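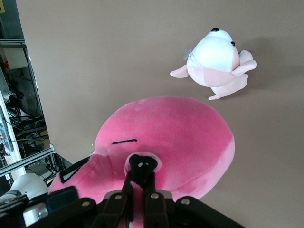
3.2 Sorting and describing the plush toys

The toys came from the two reuse shops in our study, one in Lokton and one in Fevley. Both shops take plush toys all year, and both see a rise in October, when families clear out bedrooms before winter. During the study period the shops took in 3,310 plush toys. Each toy was sorted by shop staff in the usual way, and we did not ask them to change how they worked. From the toys they had already sorted we drew a sample of 115 for closer description, using the bin lists kept by each shop.

The two shops do not sort alike. Fevley sorts first by size and then by condition. Lokton sorts by animal, with a mixed bin for anything that staff cannot name. The mixed bin filled faster than any other bin in that shop. Many recent plush toys have a round body, very short limbs and a face made of a few stitches or beads, and staff often disagreed about whether such a toy was a seal, a bear, a cat or a character from a game. When a toy had no readable label we recorded the animal as "not stated" and moved on. An early version of the form had a field for the coder's best guess. We dropped it after the first round of coding, when the guesses of the two coders turned out to match too rarely to be of use.

Descriptions were made by the second author and by Trilok Kandpal, working separately at the same table. Each filled in a paper form that covered body shape, outer fabric, main color, further colors, facial features, attached parts and visible wear. The forms were typed into a spreadsheet at the end of each session. Differences were talked through the following week with the toy on the table, and if no agreement was reached the field was left blank. The Sunday sessions at Lokton were shorter than the others, as the shop opens at noon, and the toys coded there were checked again later by Ursina Trummer.

Color caused more trouble than we had planned for. The form at first allowed a single color for each toy, taken from the color list in Troltix, the stock program used by both shops. That list has one entry for pink. The two toys in Figure 2 would both have been entered under it, although the larger is mostly a strong hot pink and the smaller is white with pale pink. The larger toy also has a lighter pink along one side, separated from the darker shade by a curved seam. Under the first version of the form that second shade would have been lost. We therefore split the field into a main color and a second color, and added light and dark versions of every color in the list. A shade was counted as a second color only if a seam or a change of fabric set it off. Without this rule, brushed pile caused false entries. Velour and other short-pile fabrics look lighter or darker depending on which way the surface has been stroked, and a hand passed over a plain toy can leave a mark that looks like a pattern. Coders were told to smooth the pile in one direction before filling in the color fields.

Figure 2. Two plush toys in different pinks. The larger has a rounded body in hot pink and a short black stitched line. The smaller has a white head with small black eyes and a blush pink lower body.

Facial features were coded by how they were made and not by what they were meant to show. The stitched line on the larger toy in Figure 2 explains this choice. It is short and level and could be read as a closed eye or as a small mouth, and either reading would be fair. On the form it counts as "embroidered line, black." The eyes of the smaller toy count as "bead, black." The difference between stitched and attached features matters to the shops. Staff at both sites tug at every bead eye before a toy goes out, and a toy with a loose eye is set aside for repair or for textile recycling. A toy with only stitched features skips this step and reaches the shelf sooner. We return to the effect on shelf time in Section 4.

Attached parts were the least settled field. Ears, tails, legs and flippers were easy to record when they stood clear of the body. Many were flat, folded under or shaped so simply that a coder could not tell a leg from a tail. The final form uses the word "limb" for any stuffed part that projects from the body and "patch" for any flat piece of a different fabric sewn or glued to the surface. Labels and tags have their own field, and the coder also notes whether the label can still be read. A patch that might be a tag was entered in the patch field with a question mark. These entries were kept in the data but left out of the counts in Table 3.

Wear was coded last, after the toy had been turned over and checked along its seams. We used the scale from the Bíró household textile survey, which has separate grades for pile, seams and stuffing. The pile grades worked well. The grade for stuffing was hard to apply to the large soft toys. A toy that has lain at the bottom of a full bin is flat when it comes out, whatever its age, and some recover their shape within an hour while others stay flat for good. After some trial we let every toy rest on an open shelf overnight before grading the stuffing. This slowed the work and meant that a few toys were sold before they could be graded. Those toys keep their color and feature codes, and the stuffing grade is marked as missing.

Washing was left to the shops. Fevley washes all plush toys that fit in its machine and wipes the rest by hand. Lokton washes only those with visible dirt. We coded toys as we found them in the sorted bins, which means that the Fevley toys had mostly been washed before coding and the Lokton toys mostly had not. The pile grades for the two shops are for this reason reported separately in Table 4, and we make no direct comparison between them.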